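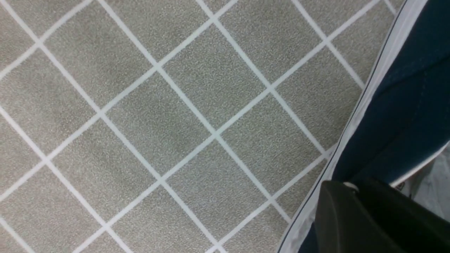

## About Belley College

Belley College is an independent vocational college offering certificate and diploma programs in aged care, community nutrition and allied health assistance. The College enrols 1,075 students across its two campuses, Masilela and Kostora, and employs 151 teaching and professional staff.

### Our history

The College opened as an evening school above a pharmacy, with one classroom and a single program in home care. Day classes were introduced after local employers asked for graduates who could begin work at short notice. The Masilela campus followed, and remains the larger of the two. Kostora was established to serve students from the surrounding farming districts, many of whom had previously boarded in town in order to study.

### Teaching and placement

All programs combine classroom study with supervised placement. Students in the Diploma of Community Nutrition complete 100 hours with a partner organisation before graduation, and placements are arranged by the College wherever possible. Students who are already employed in the sector may apply to have their workplace recognised for this purpose.

Theory classes are timetabled between 9.15 am and 2.45 pm to suit students with school-aged children. An evening stream is offered at Masilela only.

### Student living

A limited number of rooms are available at Mivell House, the College residence. Priority is given to first-year students and to those whose home address is beyond daily travelling distance. Residents agree to a short code of conduct covering quiet hours, visitors, shared kitchens and the care of common areas. Applications for the following year open in March. 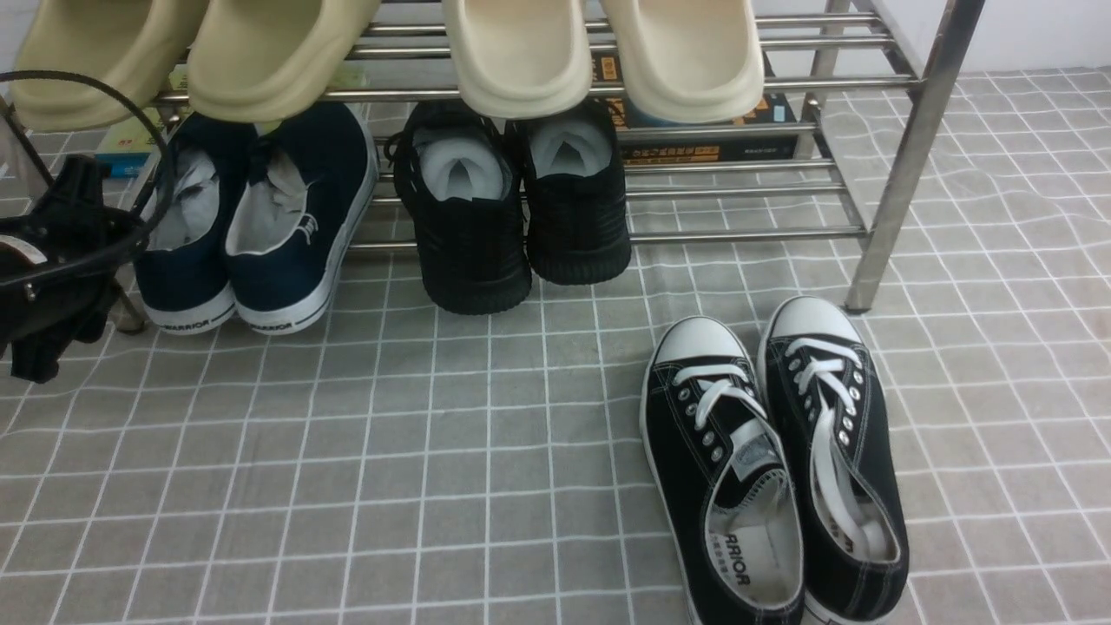 *Slides on the top shelf of a shoe rack.*

### Leadership

The Principal, Dr Firouzeh Safavi, is responsible to the College Council for academic standards and general administration. Anathi Rampersad is Deputy Principal and heads the Kostora campus. Thulani Pretorius oversees placement and employer relations, and Chantelle Mnguni is Registrar. Enquiries about Mivell House should be directed to the Head of Residence, Nobuhle Visser.

### Governance

The College is a not-for-profit body. Its Council meets each term and includes an elected student member from each campus. Annual reports, fee schedules and the complaints policy may be obtained from the Registrar's office – printed copies are provided on request at no charge.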